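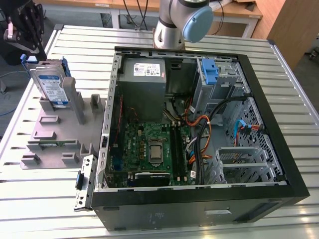
Plusside — desmontaje de PC con brazo robótico

Notas y datos de un montaje hecho en un taller compartido. El brazo saca piezas de torres de sobremesa viejas y las deja en una bandeja impresa en 3D, con un hueco para cada tipo de pieza.

Contenido
episodios/ — 337 episodios, uno por carpeta
bandeja/ — archivos STL y parámetros de impresión
control/ — scripts de teleoperación y reproducción

Tareas
Disco duro: extraer con su soporte y colocar en vertical en la ranura trasera de la bandeja. 87 episodios.
Módulos pequeños: dejar planos en el hueco inferior.
Los demás episodios mezclan las dos tareas.

Preparación
La torre va tumbada, sin panel lateral y con el interior hacia arriba. La bandeja se coloca a su izquierda, vista desde la cámara fija. Desenchufar siempre el equipo de la red antes de empezar. La fuente no se abre.

Limitaciones
Los cables de alimentación se mueven entre episodios y a veces tapan el soporte del disco. Todavía no hay tareas con conectores SATA. La versión 2 de la bandeja es incompatible con los scripts de la anterior — cambian las alturas de los postes.

Pendiente
Recalibrar la pinza por encima del 80 % de apertura.
Subir los episodios de mayo.

Mantenimiento: Virgil Tănase. Los fallos, en el registro de incidencias, con el número de episodio.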